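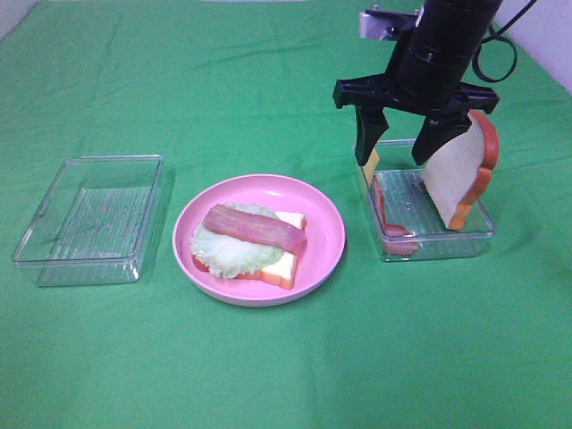

Which edition of an old siege memoir should I read first?

Adelmo Gentile
I have been reading up on the siege of Ulach and keep seeing the Orlandini memoir quoted. My library can get two versions. One is the short edition put out by Sindevura, the other is a much older full translation in 4 volumes. I know the outline of the war but not much about the town or the people in it. Is the short one good enough, or does it leave out things I would miss? I don't read the original language.

Evaristo Marino
Start with the short one. It keeps the whole of the winter chapters and the surrender, and the maps are better. What goes is mostly the letters about pay and supplies, plus a long quarrel with another officer over who gave the order to leave the Jikmont bridge. The quarrel does matter if you want to judge how fair he is, so borrow volume three of the old set afterwards and read the first 100 pages or so.

Be careful with his numbers in either version. He gives the garrison as 2998 men, but that is the roll from before the fever, and he goes on using it months later. The short edition has a note on this at the back – easy to miss. He also wrote it all down 15 years after the event, so I would not lean on the speeches.

sorrel_and_ink
I only read the full one. Slow in places but I liked the letters. The print in our library's copy was tiny and volume two had no index, so take notes as you go. Never seen the short one so can't compare.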